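The ambulance chief at Skukent has a desk, in theory. It sits in what used to be the coat closet of the old firehouse, and to reach it you turn sideways and breathe out.

"I've lost weight on this job," she says. "The door insisted."

Her crew covers Skukent, Zomska and the long road between them with two ambulances, and one of those lives outdoors. The bay was built when ambulances were basically station wagons. The newer truck went in once, in June, and the mirrors had to be folded by hand before it would come out again. It has slept in the lot ever since, plugged into an extension cord that the chief calls "our infrastructure."

I asked what she would say to people who think the squad should stay where it is.

"I'd invite them over on a call night. They can have the good cot." There are two cots. The good one has all its springs.

The argument this fall is over a lot in Zomska, 17 minutes up the road when the road is behaving. Drolelano, the company that owns the old feed store there, has offered the squad a lease on the back half of the property. The squad wants to park one truck and one crew there around the clock. The county has said it likes the idea, which the chief has learned to hear as a kind of weather report.

"They liked it last year too," she says. "They've been very consistent in their liking."

Zomska has roughly 4000 people, plus whoever is at the lake. Last year the squad went up there 200 times, and she can tell you which of those drives felt longest, though she'd prefer not to. She would rather talk about the fundraising breakfast, where 100 people showed up and the pancake batter was made for half that. The squad got a call before the second batch. "So I can't tell you how they were," she says. "I heard thick."

The site itself isn't much to look at. The Su creek runs behind it and gets ideas in the spring, so the floor of the bay would have to be raised. There is no sign yet. Somebody has painted one anyway, on a sheet of plywood, and it is leaning in the hall of the firehouse, where it blocks the bathroom.

The county votes on the lease on 1st November. The chief plans to attend in uniform, near the exit, with her radio on.

"If I leave early, it isn't a protest," she says. "Put that in."

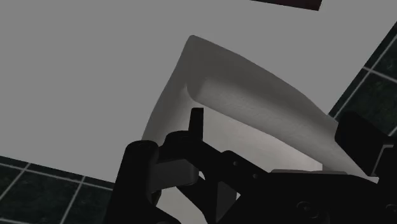
Would the Skukent station close if the Zomska lease goes through?

The plan keeps it open, with one truck and one crew at each end of the road.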